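way through the run, Trajkovski moved the interval. The Beltholm company had played Floltus, a two-hander about a failing lighthouse, straight through until then, and the audience had coughed through most of the second half.

Figure 3. Gripper and cube, simulated view. 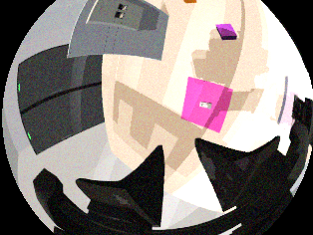
4.2 Effects of the interval

With a break, coughing fell and bar takings rose, a result the management found more persuasive than our coding scheme. Of 2,366 ticket holders, nine wrote to complain -- mostly on the subject of ice cream. Sharifi's earlier study at the Prullska reports much the same, minus the ice cream.

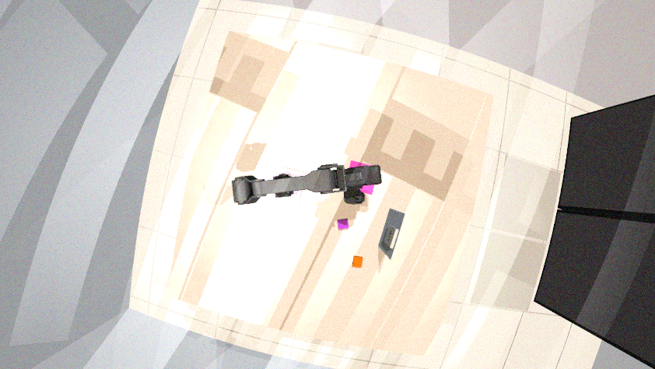 Vol. 9, p. 600

We did not survey the actors, who had opinions anyway.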